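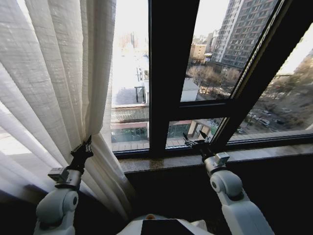
Ticket: Curtain task, left arm lets go of the fabric early
Opened by: Zoriana Derkach
Assigned to: Severyn Tkachuk
Status: Open

Policy trained on the Leka curtain set. The left gripper takes the inner edge of the sheer and starts the pull, then opens before the end of the stroke. 4 failures in 20 trials, all in bright daylight. None with the blinds down in the other room.

Severyn: Replayed the logs. Gripper command drops 2 steps after the head camera exposure changes. Wrist camera looks normal. Please rerun with exposure locked.

Zoriana: Locked it. 20 trials, 3 failures. Not enough of a change to call it.

Severyn: Then I would check the action chunking. The February checkpoint used shorter chunks and Alasdair never logged this fault with it. Sending you that config. Keep the same start pose for both arms.

Zoriana: Running it next. Leave this open.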